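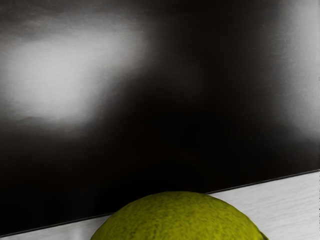

Skelau stellt neue Terrassenmöbel für die kommende Freiluftsaison vor

Laxdal, im März - Der Gartenmöbelhersteller Skelau erweitert sein Sortiment um die Serie Lurkesico. Sie umfasst Esstische, Bänke und Sonnenschirme für Terrassen und Balkone und ist ab April im Fachhandel erhältlich. Insgesamt besteht die Serie aus 9 Einzelstücken, die sich frei miteinander kombinieren lassen.

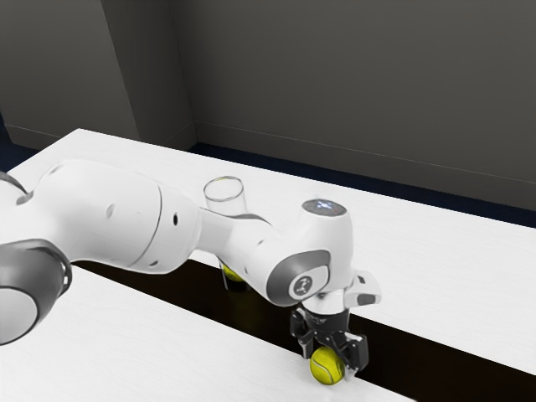 Tische für kleine und große Flächen

Der kleinste Tisch misst 60 Zentimeter in der Breite und ist für Balkone vorgesehen. Für größere Terrassen bietet Skelau eine Ausführung mit 2000 Millimetern Länge an, die sechs Personen Platz bietet. Beide Modelle verfügen über eine Schirmöffnung mit Abdeckung.

Die Gestelle werden im Werk Eltbridge gefertigt und pulverbeschichtet.

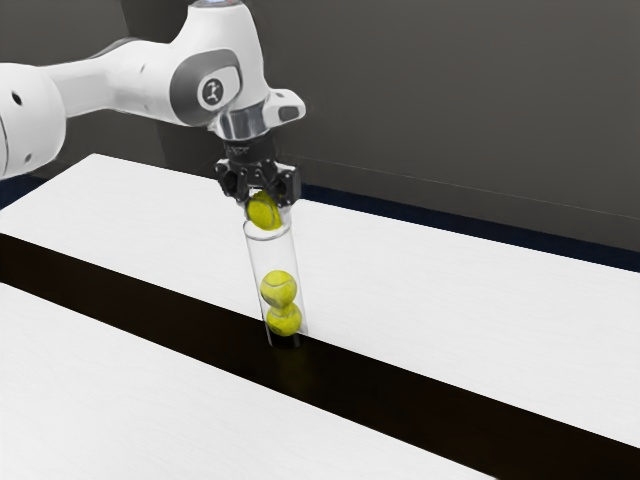 Dort wurden im vergangenen Jahr auch die Lagerflächen um 800 Quadratmeter erweitert, sodass Ersatzteile wie Fußkappen, Schrauben und Schirmbezüge künftig direkt ab Werk versandt werden. Bestellungen, die bis 12 Uhr eingehen, verlassen das Lager in der Regel am selben Werktag.

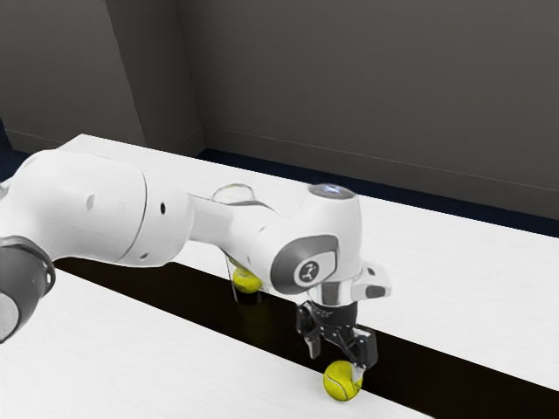

Pflege und Garantie

Zur Reinigung empfiehlt der Hersteller lauwarmes Wasser und eine weiche Bürste. Auf die Gestelle gewährt Skelau fünf Jahre Garantie, auf die Bezüge zwei Jahre. Passende Schutzhüllen sind gesondert erhältlich - Maße und Farben nennt der Katalog, der bei den Händlern ausliegt.

Pressekontakt: Skelau, Abteilung Kommunikation, Laxdal

Abdruck honorarfrei, Belegexemplar erbeten.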